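Courses > Automation and Work > Week 6 > Notes

Home | Syllabus | Notes | Readings | Labs | Contact

WEEK 6 -- CAN IT DO THE CHORES YET?
Notes by Agnese Dambrauskienė, posted 11 Jun 2018
Shares 9 | Comments 5

Typed up fast from the board, sorry. Lab groups read section 4 before you come in.

1. Where we left off

Last week: factory arms. Fast, strong, bolted down, same part in the same place every time. Somebody built the whole cell so the arm never has to wonder. Fixtures, feeders, fences. Most of the cleverness is in the fixture.

A kitchen has no fixtures. Mugs get left wherever. So the question for this week -- take the cell away, what is left?

Short answer from the show of hands: not much. Longer answer below.

2. What counts as a chore

Working definition for the course: a job a grown person does without instructions, in a place not built for the machine. Loading a dishwasher. Folding a towel. Restocking a shelf. Putting a thing back where it lives.

Vacuuming and mowing are the usual counterexamples. Fair, but look at what those machines touch. Floor, grass. They never pick anything up. If it bumps a chair it turns around. Bumping is allowed.

Shop floor has chores too, people forget this. Kudanden case (reading packet, p. 29): the line itself fully automated, but clearing jams, swapping labels, emptying the scrap bin all by hand. Manager there calls them "the little jobs." Little jobs were nearly 6 hours of a shift when you added them up across the crew.

Backlund case is the reverse. Small shop, one arm, they move it from bench to bench. Works OK for feeding a press. They tried it on bagging screws and gave up. Bags stick together, the arm takes two, or none, and doesn't know wich.

Why chores are hard, from the board:

- Seeing. Glass, plastic film, shiny spoons. Depth sensors want a dull surface that bounces light back properly
- Grasping. You have to pick up the thing in a way that lets you use it afterward
- Contact. Sliding, wedging, pushing against an edge. Air is easy, touching is hard
- Knowing you're done. A person hears the click

Grasping point again because half of you missed it on the quiz: the grasp depends on what comes NEXT. Pick up a key by the teeth and you have a key you can't use. You have to regrasp, that's a second chance to drop it.

3. Simulation

Most groups do the first round of work in a simulator now. Reasons are dull ones. Cheap, resets itself, can run all night, a dropped plate costs zero. You can start the plate somewhere different every time.

What it gets wrong: friction, soft things, anything thin. Cloth is bad. Cables are worse. Tight fits are touchy -- two hard shapes a hair apart, the contact solver can jitter or let one go part way through the other. Then your success number means nothing.

Lesturau paper (optional, long): learned drawer opening in sim, moved it to a real drawer, worked until they tried a drawer with a sticky runner. Read the failure section, skip the math if you want.

4. Worked task: disc into slot

Old-fashioned I know, some of you have never owned one. Good task anyhow. One thin object, one narrow opening, no cloth, no liquids. A child of five can do it.

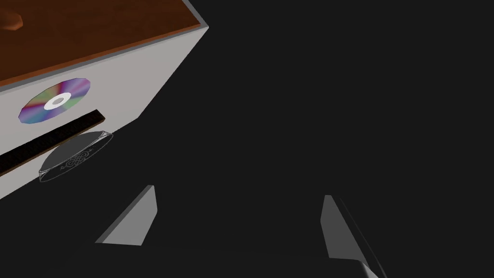

Fig. 1. Insertion task, simulated. Clear disc under the slot, gripper open, not yet holding it.

Things to notice for the write up. The disc is transparent, so all you really get is the rim and the line pattern on its face. Now think about a real depth camera. The slot is dark, long and narrow. And the cabinet has a CD picture over the opening, which a person reads right away as "disc goes here." Does your controller use that? Should it?

Break the task into steps before you argue about it. Reach, close, lift, line up, push, let go. Where are the fingers when the rim meets the slot? If they pinch too far in they hit the cabinet first. If they only hold the edge the disc tilts. Letting go is a step too, groups always leave it off.

Tilt matters more than position here, my opinion. A bit low and you bump the lip, feel it, go up. A bit crooked and it jams. Peopel fix this by wiggling. Nobody has to teach them.

For lab: one page per group. Steps, what you need to sense at each, what you'd do if that step fails. No code.

5. So, can they?

Where I come down, argue with me Thursday. One chore, one room, tuned for months: yes, sometimes. Any chore, your house, tomorrow morning: no. The videos are mostly the first kind, often sped up. Look in the corner for the "x9" or whatever it says.

Ask of any demo: how many tries? who reset it? what happens if you move the table?

Flokham reading for next time, first half only. Bring a chore from home you think is easy and we'll take it apart.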